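Drirnport Gripper Trials: Data Card

Maintainer: Hjalti Kvaran
Status: second release, frozen 3rd December

Overview

Drirnport is a set of simulated episodes recorded to compare gripper and controller combinations on a two-armed mobile robot working in furnished house interiors. The tasks are short: pass a doorway, approach a table, pick up a small object, carry it back. All episodes are rendered. There is no real-world footage in this release and none should be mixed in under the same version tag.

The set was built at Oravthorpe to settle a narrow question, namely how much of the failure rate in the earlier Jever runs came from the fingers and how much from the base controller stopping too close to door frames. It has since been used for camera placement tests as well. It was not designed as a general manipulation benchmark and the object variety is too small for that use.

Hardware model

The robot is a wheeled base with a rigid torso and two arms. Each arm ends in a two-fingered parallel gripper. Both sides always carry the same finger type within an episode. Finger types are:

slim: straight fingers, narrow pads, default stroke
wide: same stroke, pads twice the width
slim-soft: slim geometry with lower contact stiffness
wide-soft: wide geometry with lower contact stiffness

That gives 4 finger types. Friction values are stored per episode in the config block and should be read from there. The values in the first release were written in the wrong field and have been corrected.

Controllers

Two controllers are included. The first, named ingv in the logs after the Ingvarsson port it came from, tracks end-effector pose and lets the elbows settle wherever the solver puts them. The second, jv2, adds a clearance term that penalizes any arm link coming near static geometry. jv2 is slower through doorways and recovers better when the base heading is off.

Do not compare the two on wall-clock time. The solver settings differ and ingv runs at a coarser step. Compare on simulated seconds, which both log under t_sim.

Camera

The main view is mounted high on the robot and looks forward over the torso, so both grippers are usually visible along with whatever the robot is facing. Roll is randomized per episode within a small range, and door frames and ceilings will often appear tilted. This is intended. The roll value is logged, and users who want level images can correct for it. Self-occlusion by the torso and base parts is also left in.

Doorway approach

The hardest segment for both controllers is the approach to an interior doorway when a door stands open toward the robot. A swung door takes up most of the usable width, and the arm on that side has to stay inside the remaining gap while the gripper is kept up and ready. With ingv, the most frequent contact is between the wrist and the lower part of the door. With jv2, the arm stays clear but the base may stall before the threshold. 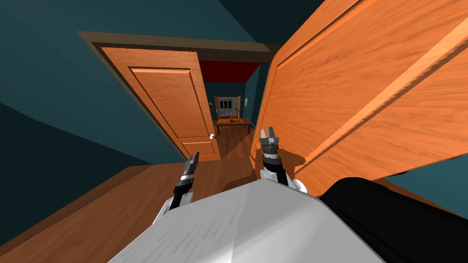
Episode layout

Each episode is one folder containing:

config: finger type, controller, friction, camera roll, house seed
frames: main view, numbered from zero
state: joint positions, base pose, gripper opening
contacts: every contact above the force threshold, with link names
result: one of success, drop, stall, collision, timeout

House seeds set wall colors, floor material, door positions and furniture. There are 14 seeds. Seeds are shared across finger types and controllers, so any two combinations can be compared on matching layouts. Doors are static once an episode begins; no task requires opening or closing one.

Splits

Splits are by house seed. The training split uses 9 seeds, and the remainder are divided between validation and test. Do not re-split by episode. Wall and floor combinations are distinctive enough that a model will memorize the layout, and scores on an episode-level split will be too high.

Known issues

Contact logs for the soft finger types report repeated short contacts during a steady grasp. Merge any that are fewer than two steps apart before counting.

Some small objects on tables start slightly above the surface and drop on the first step. The state log begins after the drop. The frames do not.

Gripper opening is logged as a fraction of stroke, with one meaning fully open. The Jever logs used the opposite sense. Scripts carried over from Jever need the sign changed in the loader.

The stall label is assigned on base motion only. An episode in which the base has stopped but an arm is still moving toward the target may be labeled stall. A fix was drafted in November and is not in this release.

Reporting

When reporting results, state finger type, controller, split and release. Results pooled across finger types are of little use for the comparison this set was made for. Send corrections to the maintainer with the episode folder name and the step number.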